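Wevoveo Grasp: two months with the trial

Posted April 2020

I've been putting off writing up the Wevoveo grasping package, mostly since February, when the sales deck landed and I rolled my eyes at it.

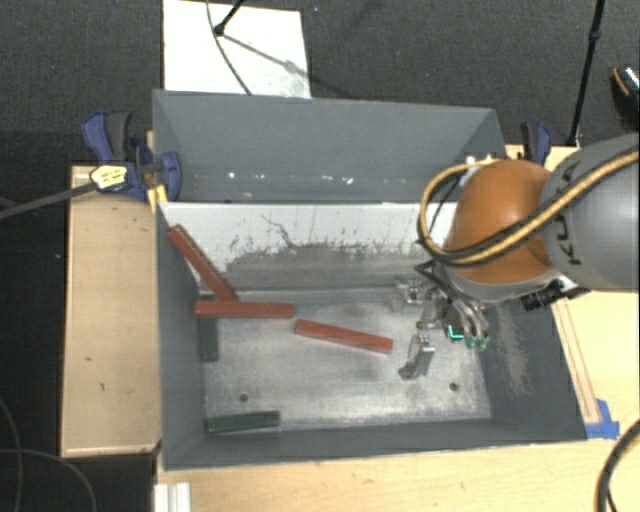
The pitch goes like this. You pay Stidgate, the reseller, 600 a month, you load the software, and your arm picks mixed parts out of a bin with no teaching. The brochure says 40 minutes from download to first pick. It took me 5 evenings, and two of those went on a license server that kept forgetting who I was.

Does it pick? Sure, sometimes. Plain blocks are a kind test, and I'd like to see the demo reel for anything that isn't one. Parts pushed up against a wall are where I'd press any vendor for numbers. I asked Stidgate twice and got the brochure again.

The Llanos kit is cheaper and uglier, and its manual admits what it can't do. I trust that more than a dashboard with a confidence score nobody will define for me.

I'm not renewing yet. If Rusesstead ever publish their comparison, I'll read it and post an update.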